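Morport talk, 20th January. Speaker notes, second half

Slide 5. Arūnas has done the arm hardware by now, so go straight in. Two ways to show a task: hold the gripper and move it yourself, or drive it from the desk. We do both. Say which is which when the clips run.

Kitchen work is where people slow down. Mention the 1590 demonstrations so far, most of them short. Pause for the wrist view.

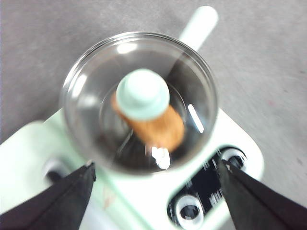
New operators need about 14 sessions before their paths look smooth. Until then they stop above the object, wait, and go in again. The policy copies the waiting too. Teófilo trims these by hand. Ask who in the room has tried trimming automatically.

Slide 9. Grip. By hand you feel the squeeze. From the desk you only have the camera and the force bar, so people close too hard. Potatoes are good practice: no two the same shape.

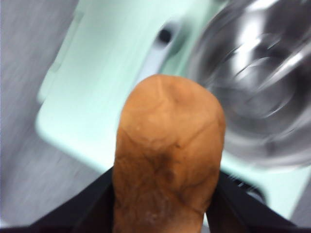

Wrist camera, potato held upright between the fingers.

Don't read the table out. Say the Wusau results come in February, then take questions. If asked about cost, pass to Arūnas.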